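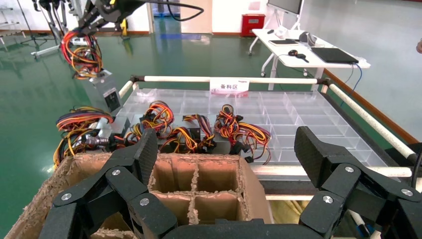 Figure 6.1 An open cardboard box with cardboard partitions.

Chapter 6
Units, Locations and the Stock Record

Topics in this chapter
6.1 What a stock record states
6.2 The item and the item number
6.3 Units of measure
6.4 Locations
6.5 Containers and subdivided containers
6.6 Fixed and open location systems

Terms introduced
base unit, container, item, issue unit, location, location code, open location system, pack quantity, purchase unit, status

6.1 What a stock record states

A stock record is a statement that a given quantity of a given item is held in a given place. Chapter 5 dealt with the movement of goods through the receiving area, and treated the record as something that already existed. In this chapter the record is taken apart. Each of its fields is defined, and the errors that arise from each field are described. Methods for finding and correcting those errors are left to Chapter 7.

The smallest useful record has four fields: item, quantity, unit and location. Many systems add a fifth field, status, which shows whether the stock may be used. Common status values are free, reserved, on hold and rejected. A record with no status field can still be run safely if stock on hold is kept in locations of its own, and this was the usual practice when records were kept on cards.

The fields are not equally likely to be wrong. In most stores the location field causes the largest number of failed picks, while the unit field causes the largest single errors in value. The item field is seldom wrong once stock has been put away, but an error made in that field at receipt may stay hidden until the item is issued and returned by the user as the wrong part.

The term stock record is used throughout this book for the entry, whether it is held on a card, in a ledger or in a database. The term stock is kept for the goods themselves. A sentence such as "stock was adjusted" is unclear and should be avoided in procedures; what is adjusted is the record.

6.2 The item and the item number

An item is a set of goods that may be substituted for one another without asking the user. Two screws of the same size and grade from different makers are one item if the user will accept either. They are two items if the user will not. The decision belongs to the user of the goods and should be made before an item number is issued.

The item number should carry as little meaning as possible. Numbers that encode size, color or maker are easy to read at first, but the code fills up, and exceptions must then be made. Shigeru Oda, in the course notes from which part of this chapter is drawn, gives the case of a number range in which the third digit stood for color. When a tenth color had already been used and an eleventh was bought, the new goods were filed under the digit for "other," and the store could no longer tell them from clear and striped material already filed there. A plain serial number with a separate description field has no such limit.

Two further rules apply:

An item number is never reused, even when the item has been withdrawn for many years.

A change in the goods that the user can detect requires a new number. A change the user cannot detect does not.

Descriptions should begin with the noun. "Clamp, cable, nylon, 8 mm" sorts next to other clamps; "8 mm nylon cable clamp" sorts next to anything that begins with an eight. The order of the words after the noun should be fixed for each class of goods and written down in the item guide.

6.3 Units of measure

Three units may be attached to one item. The purchase unit is the unit in which the goods are ordered from the supplier. The issue unit is the unit in which they are given out. The base unit is the one in which the record is kept, and every other unit is converted to it. The pack quantity is the number of base units in one purchase unit.

The base unit should be the smallest quantity that will ever be issued. If cable clamps are bought by the box and issued singly, the base unit is the piece.

Worked example. The Stesico store at Plurnton buys a cable clamp in boxes of 1,000. The base unit is the piece. The shelf holds one sealed box and an open bin containing 365 pieces. The correct record is:

Quantity 1,365
Unit piece

Suppose that the box was entered at receipt as one piece. The record would then read 366, an error of 999. The planner sees a low balance and places an order for another box. The error has now produced unneeded stock as well as a false record, and the new receipt may well be entered in the same way.

An error of this type can often be recognized by its size. A difference equal to the pack quantity less one, or to a multiple of that figure, should lead the clerk to look first at receipts and only then at issues. Differences of a few pieces have other causes and are treated in Section 7.4.

Goods issued by length or weight raise a separate problem. A reel of wire may be bought by the reel, recorded by the meter and issued as cut lengths. The record shows the total length on hand, but says nothing of how that total is divided. Thirty meters in one piece will serve a request for twenty meters. Thirty meters in ten short ends will not. Where this matters, each reel or length must be given a record of its own, and the store must decide on the length below which an end is scrapped.

6.4 Locations

A location is a space that has a code and can hold stock. The code should lead a person who does not know the store to the space without further help. The common form runs from large to small: area, aisle, bay, level, position. The code 02-14-C-3 would be read as aisle 02, bay 14, level C, position 3.

Levels are best lettered or numbered from the floor upward. Racks are often extended at the top and hardly ever at the bottom, and a code that starts at the floor does not have to be changed when this happens. Leading zeros should be used so that codes sort correctly. The letters I and O should be left out altogether, as they are easily read as the digits one and zero.

The Plurnton store has 3,256 coded locations. The number was fixed when the racking was laid out, and it includes bench positions, floor positions and the cage for goods on hold. Space that has no code is not a location, and under the store's rules nothing may be left in it at the end of a shift.
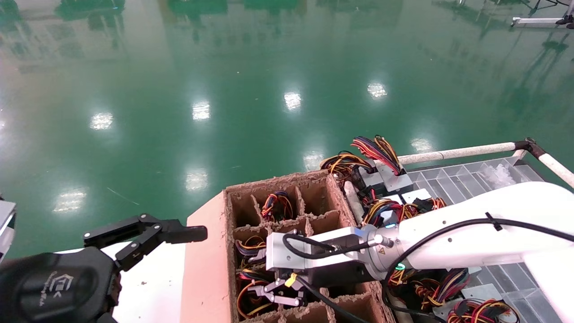
Figure 6.2 Molded pulp tray with wires.

6.5 Containers and subdivided containers

A container differs from a location in that it can be moved. When a container is moved, the stock inside it moves too, and the record must follow. Two methods are in use. In the first, each item in the container is recorded against the location, and a move requires one transaction for each item. In the second, the items are recorded against the container, and the container alone is recorded against the location, so that one transaction moves everything. The second method calls for a code on each container and is worth the cost where containers travel often. A divided tray of the kind shown in Figure 6.2, with bundles of wire lying in separate compartments, may be treated in either way, but a choice has to be made as to how far down the code should go. If every compartment holds the same item, one code for the tray is enough. If the compartments hold different items, each compartment needs a position code, or the picker must identify the goods by eye.

Picking by eye is acceptable where the items in one container cannot be mistaken for one another. It is a poor choice where they differ only in length or rating. Wellington Evangelista's rule, which is followed in this book, is that two items may share an uncoded space only if a new worker could tell them apart without a gauge or a drawing.

Position codes within a container are normally given by row and column, counted from one marked corner. The marking matters more with square containers, which can be turned a quarter turn and put back without any outward sign. The Illach tote, used in several of the exercises in this book, has one clipped corner for this purpose.

6.6 Fixed and open location systems

In a fixed location system, each item has its own place and is always put there. Workers learn the places, and the system will run for a short time even if the records are lost. Its weakness is the space it uses. Each place must be large enough for the highest stock the item will reach, and most places are partly empty most of the time.

In an open location system, incoming goods are put in any free space of suitable size and the location is recorded. Less space is needed, but the goods can be found only through the record. A wrong location entry in a fixed system costs a few minutes. In an open system the stock may be lost until the next full count.

The Vukadinović layout combines the two. Each item has a small fixed place near the issue counter, and the remainder is held in open locations behind it. The fixed place is refilled when its stock falls to a set level. Two records are therefore kept for one item, and the refill must be entered as a transfer between them. If it is entered as an issue, the total on hand falls by the amount moved although nothing has left the store.

The size of the fixed place is set by the demand during one refill period plus an allowance for late refills. Table 6.1 gives the calculation for three demand patterns.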